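Kernwood parts bins, the small blue ones
Reviewed Monday, May 16, 2022

Quick one as I've got a bench to clear before tea. Bought 20 of the Kernwood scoop-front bins back in October, model 1306, and have been using them most days. Mostly for sorting small bits — screws, clips, fuses, odd blocks and offcuts, the stuff that ends up in jam jars otherwise.

Short version: good bins. Would buy again. Few moans below.

What you get. Open-topped plastic tray, low lip at the front so you can get your fingers in without tipping it. Came stacked in one box, no lids, no labels, no instructions. Don't need any. Blue is a proper strong blue. They do other colours but blue was in stock and cheapest so blue it is.

The front lip is the best thing about them. My old ones were Pladau, straight sides all round, and getting the last few washers out meant turning the whole thing upside down on the bench. With these you just drag stuff up the slope and it's in your hand. Sounds like nothing. Saves me a lot of swearing.

Plastic. Feels decent, bit of flex in the long sides if you squeeze but it goes back. Dropped one full of coach bolts off the bench on to concrete and it got a white stress mark on one corner, no crack. Can't say the same for the Pladaus, two of them went in the bin (the other sort of bin) after a cold night in the garage.

Cleaning — warm water and washing up liquid. Don't leave oily stuff sitting in them though. I had some greasy bearings in one over Christmas and there's still a dark patch on the floor of it that wont shift. Doesn't matter for what I do, might bother you if you want them nice.

Moans then. They slide. The base is smooth and so is my bench, so if you reach in one handed and pull towards you the whole bin comes along, specially when it's nearly empty. I put a mat down on the bench and that's helped. Stick-on rubber feet would do the same job but I haven't got round to it.

Second moan is stacking. Fine two high. Three and it starts leaning foward, as you'd expect with the front cut down like that. If you've a wall rail use it. I tried a Tseng rail, the 3004, and the bins hang on it but they're a loose fit and rattle when the door slams. Kernwood do their own rail which costs more, haven't tried it, so no opinion.

Also no slot for a label. I use masking tape and a marker. It peels after a bit. A mate at the allotment has the Kusta ones which do have a card slot, but the card gets mucky and falls out, so not sure that's any better.

Size wise, check before you order. The listing photo makes them look bigger. Great for small parts, useless for anything like a drill or a full size spanner. I'd get the next one up for that and may well do.

Four out of five. Would be five if they stayed put. 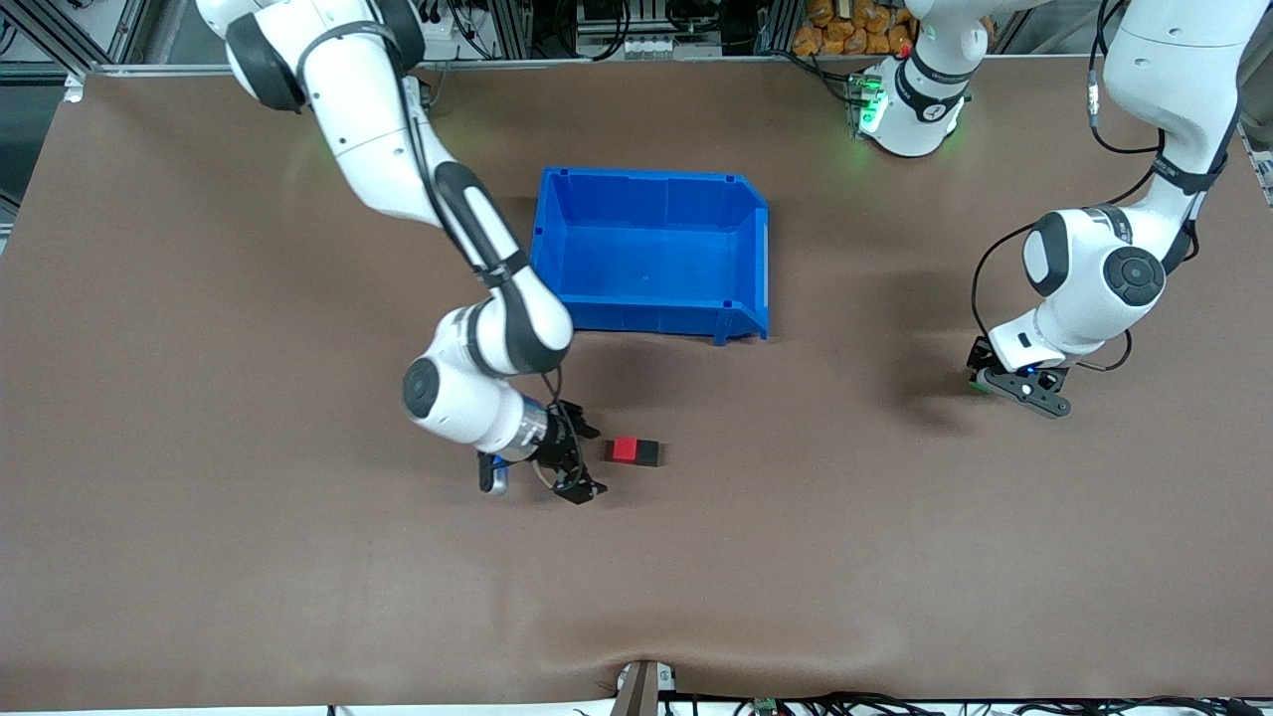

Will they hang on a rail from another make?

Depends on the rail. Mine went on the Tseng one but loosely, so try a single bin before buying a whole set.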